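Ostier-Tilt: a small simulated set for camera roll and wrist views

Version 2, notes last touched 2020-02-19

What's in here

Hi! If you've landed on this page you probably want to know whether the data will be any use to you before you spend an evening downloading it, so I'll try to be quick about that and then ramble further down.

Ostier-Tilt is a set of simulated episodes from a two-armed robot in a small washroom. There are 600 episodes. Each one has three camera streams (one overview and one per wrist), joint positions for both arms, gripper opening, and the pose of every camera at every step. The thing that makes it different from our first release is that the overview camera is rolled, sometimes by a lot, and the policy is never told by how much. We wanted to know how badly a policy that learned from nicely levelled views would fall over when the horizon went sideways, and whether the wrist cameras would rescue it.

Short version of the result, for the impatient: the levelled policy falls over very badly indeed, the wrist cameras rescue it a bit, and training on mixed roll rescues it a good deal more. The longer version is under Results.

I built most of the room and did the writing up. Seung-woo Ki wrote the controller and the logging, and Ga-eun Kwak ran the training and has put up with my folder naming for longer than anyone should have to. The renderer is Citell, which is our own in-house thing and is not fancy. Flat lighting, simple shapes, not many polygons. Please don't come to this set for realism!

The room

The layout is called Na in the config files. It has a marbled countertop with a sink let into it, dark teal walls, a navy ceiling, a window with a brown wooden frame and a picture on the wall. The small stuff on the counter gets shuffled between episodes: bottles, a jar, a little white bowl-ish thing with a handle, a few long thin items that are a pain to grasp. The window and the picture stay put.

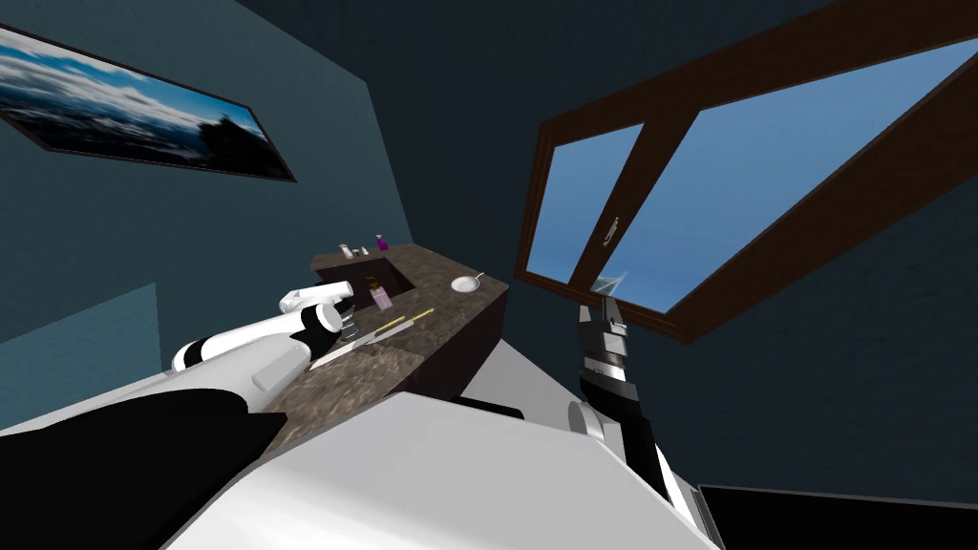
Roll is drawn once at the start of an episode and then held. I did try letting it drift during the episode, and it made the replays so unpleasant to watch that Ga-eun asked me to stop. It also muddled the question, as we couldn't tell whether a failure came from the angle or from the change in angle. Drift is still there as an option in the config if you have a strong stomach (it's off by default and I haven't tested it since May).

Tasks

There are two kinds of episode, and they're mixed together in the same folders, so do read the task field before you start averaging things.

Reach and hold. The arm gets a target point and has to bring the fingertips to it and stay there. Targets are placed over the counter, near the window and near the wall picture. No contact is needed.

Pick and place. The arm gets an object name and a goal spot on the counter. These are harder and the success numbers are lower across the board, tilt or no tilt.

Both arms are logged all the time, even when only one of them has anything to do. The idle arm isn't frozen, by the way. It gets small random motions, because in the first release it sat perfectly still and the policy learned to use it as a landmark, which was clever of it and quite annoying for us.

Why the window matters

I want to spend a moment on this because it's the bit people ask me about most. The room has two flat blue rectangles with a frame around them if you squint: the window, with plain sky behind it, and the wall picture, which is largely sky too. From the overview camera they're easy to tell apart. From a wrist camera pointing upwards, with the fingers in the way and the whole lot rotated, they are much easier to confuse, and the policy does confuse them.

We left it like that on purpose. The window has a latch on the middle rail, and that small grey piece is a lovely landmark when it's in view. When it isn't, there's very little to go on. Seung-woo calls these the blue episodes, and the name has stuck, so if you find a flag called blue in the metadata, that's what it means: at least one wrist stream spends most of the episode looking at a flat blue patch and not much else. 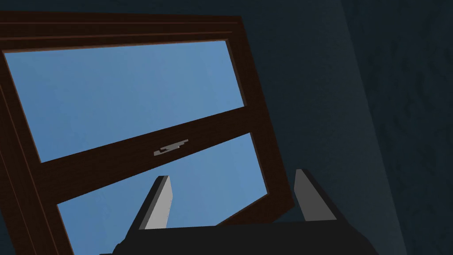 Can I use the wrist streams without the overview camera?

They're stored separately, so you can load them alone, and the loader has a switch for it. Expect the reach episodes to hold up fairly well and the pick episodes to suffer, mostly because the wrist camera can't see the goal spot until the arm is already near it.

File layout

Every episode is one folder. Inside you get:

overview, the rolled camera, as a numbered run of stills
wrist_left and wrist_right, same thing
state, a table with one row per step
cameras, the pose of each camera at each step, including the true roll
meta, which has the task, the object or target, the seed, the blue flag and whether the episode succeeded

Steps are logged at 16 per second. The streams are aligned to the state table by row number, so row zero goes with still zero, and you don't need to do any clever matching of timestamps. (In the first version you did. Sorry about that.)

The roll angle lives in the cameras file and nowhere else. Please don't feed it to your policy by accident and then write to tell me how well it did! This has happened, and I was very excited for an entire afternoon.

How we trained the baseline

Nothing unusual. It's a plain imitation policy with one encoder per camera, the features joined up, and a small network on top that puts out joint targets. We trained three flavours of it:

Level: overview camera always upright.
Mixed: roll drawn across the full range.
Mixed plus wrist dropout: as above, but the wrist streams are blanked at random during training.

Each flavour was trained with 8 seeds. The training scripts are in the Hurnus folder, which is also the name of the machine they ran on, and yes, a few paths are still hard-coded to it. Search for the name and swap in your own.

Results

The level policy is fine on level views and hopeless on strongly tilted ones. Its failures have a pattern, too. It tends to move in the direction that would have been correct if the camera were upright, so you can very nearly read the roll angle off the direction of the error. I thought that was rather sweet.

The mixed policy gives up a little on level views and gains a lot everywhere else. If you only ever mount your camera straight, you may not want the trade. If your camera lives on a bracket that gets knocked, you probably do.

Wrist dropout was the surprise for me. I expected it to hurt on blue episodes, since there's so little to see there as it is. Instead it helped, and our best guess is that a policy which has been trained to cope with a missing wrist stream is also better at ignoring an uninformative one. It's a guess — we haven't done the experiment that would settle it, and Ga-eun is less convinced than I am. The spread over seeds is wide enough that I wouldn't hang a thesis on it.

Where it still goes wrong is near the window. With the gripper up close and the edge of a brown frame running off at a slant, the policy sometimes drifts as though it were aiming for a target by the wall picture. The overview stream ought to sort this out, and for small tilts it does. For big tilts the encoder seems to stop trusting the overview at exactly the moment it's needed. I've put a handful of these in a folder called muddled, and they're worth stepping through slowly if you're working on how streams get combined.
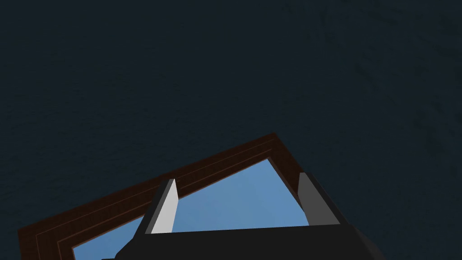
Known problems

The wall texture has a swirly grain that the encoders can latch on to. We've seen a policy do decently with everything else masked out, so if your numbers look too good near the walls, that's the first thing I'd check.

Sky is one flat colour. A real window would have given you clouds, glare and the occasional pigeon, and none of that is in here.

Fingers can pass through the window frame by a hair before the contact check catches them. Seung-woo has a fix half written.

The success flag on pick episodes is a touch generous. It only looks at where the object ended up, so an object that was shoved into place counts the same as one that was carried there. There's a stricter check in the scripts called picked_properly, and it's the one we used for our own tables.

Using and sharing

Use it for research, change it, pass it on, just keep this file with it so that people know about the success flag. If you make a new room for the same renderer I'd love to see it, and the config for Na is the best one to copy from. It's the only one with comments in it.

Bug reports go in the tracker. Please include the episode seed and which camera you were looking at, and if it's a roll problem, say which way you think is clockwise. Seung-woo and I spent 2 days disagreeing about that, and the sign convention is now written at the top of the cameras file in capital letters.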